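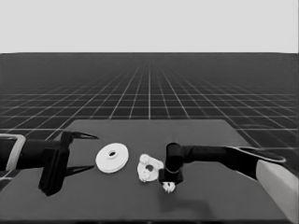

Two arms, one table, and three of the white parts.

I loved the Otico trial before it finished loading. Zeltska had given me 2 weeks to review it for the repair shop, and I spent the first evening just watching the gray floor run off to the horizon.

"You're grinning," said my sister from the stairs.

"It's got gears!" I said. "Come and see."

She came, with her tea. I typed in a new practice table and the arms came back to their places – black, patient, a bit like herons.

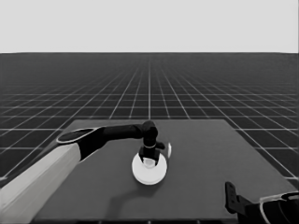 "Slower," she told the screen, as if it could hear her. By then it was past midnight and we were on run 174. I had written four pages of notes, most of them with exclamation marks, and one fair complaint about the menus.

"Would you buy it?" she asked.

"I'd move in."

She pulled up a chair and took the keyboard off me. "My turn. Which one's the little gear?"

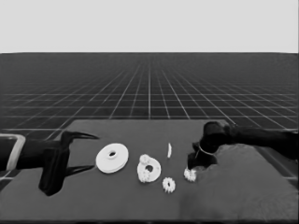

The table my sister saved under her own name.

In the morning she was still there, and the counter in the corner said 1,636.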